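Project report: our visit to the Garklow open afternoon

By Ataahua Sheehan

For my term project I had to go and see a real workplace that uses automation and write up what I learned. I picked the open afternoon run by Garklow, a small outfit in Londness that teaches robot arms to do household jobs. My partner for the project was Kidus Berhe, who has wanted to be an engineer since Year 3 and would not stop talking on the bus.

Getting there

We went in January, straight after lunch. Garklow has an office upstairs, but the demonstrations were at a house a few streets over, and that was the bit I was most looking forward to. Our host was Mitiku Ambaye. He met us at the gate, had us take our shoes off, and gave us each a sheet with the plan for the afternoon. First a talk, then a demo, then a turn each if we wanted one (we did!).

The talk

Mitiku's talk was short, which I appreciated. He said the hard part of robotics at home isn't lifting heavy stuff, it's picking up ordinary stuff that is all slightly different. A factory arm might grab the same metal part all day long. A kitchen has grapes and mugs and socks on the floor.

So what Garklow does is get people to do the jobs by hand, holding a gripper in each hand, with a camera on the tool to record what it sees. Each go is called an episode. Their fruit set had 3672 episodes in it when we visited, and he wants a lot more. I asked why so many and he said to imagine learning to catch a ball if somebody only ever threw it to you the same way. Fair enough.

The people who do the recording are called operators. New ones do 20 practice episodes that get thrown away, then 100 that get checked one by one by Tiruwork Tekleab, who looks after quality. Kidus asked if she ever gets bored. She said yes, and that she listens to the radio.

The fruit demo

This was the main event. Liya Gebremichael was the operator, and her task was clearing and sorting small fruit at a low table beside a bed. There was a flowery plate, a mix of little oranges and tomatoes, and some round tan fruit that looked like longans to me. The tablecloth was the shiny wrinkly kind my nan has for birthdays, so I asked Mitiku if the glare was a problem. He said shiny surfaces are tricky for a camera and that's a good reason to record on them, as plenty of people own one.

Liya talked us through it as she went. She opens the jaws wider than she thinks she needs, comes in low and squeezes slowly. The blue pads on the jaws do the gripping. Tomatoes are her least favourite — too much squeeze and you've got a mess, too little and off it rolls. She likes the small oranges best, she reckons the dimply peel is easier to hold.

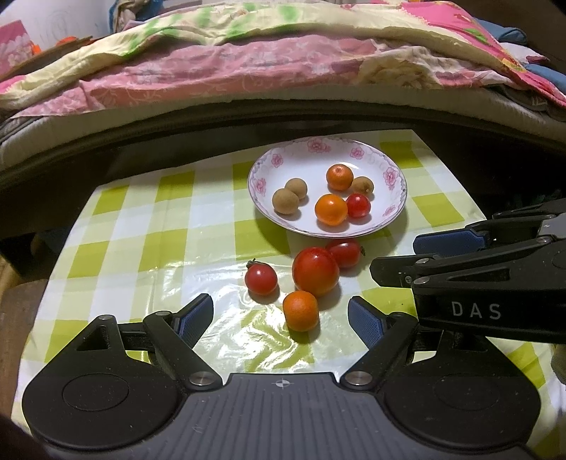 Having a go ourselves

Kidus went first and was annoyingly good at it. He got an orange onto the plate on his second try and then did a little dance, so Tiruwork told him the dance would have to be cut out.

My turn was rougher. The grippers are bigger than you expect when they're in your own hands, and I kept watching my wrists when I should have been watching the tips. I also knocked the two grippers together. Liya said everyone does that in their first week. I did get one tomato up and over the rim in the end, and I was way too proud of myself.

What I learned

Before the visit I thought teaching a robot meant typing code in a dark room. Some of it is, and Mitiku did show us a screen of it upstairs afterwards, but a lot of the job is people doing the same small chore again and again, carefully. I hadn't thought of that as a robotics job before.

I also learned that mistakes can be useful. Tiruwork keeps some of the dropped-fruit episodes in a separate folder, so the team can look at what went wrong.

What I would do differently

I wish I had written more questions down. I forgot to ask how long it takes before the arm can do the task by itself, and what Liya did for work before this. I would also bring a better pen. Mine died during the talk and half my notes are in Kidus's orange highlighter.

Thank you to Mitiku, Liya and Tiruwork for having us, and for the biscuits.

More student reports
Fikre bakery: how the dough line works
A morning at the Edham recycling depot
Our class weather station, part two
Londness library and the book-sorting machine

We use cookies to remember your settings. By continuing to read this site you agree to our cookie policy.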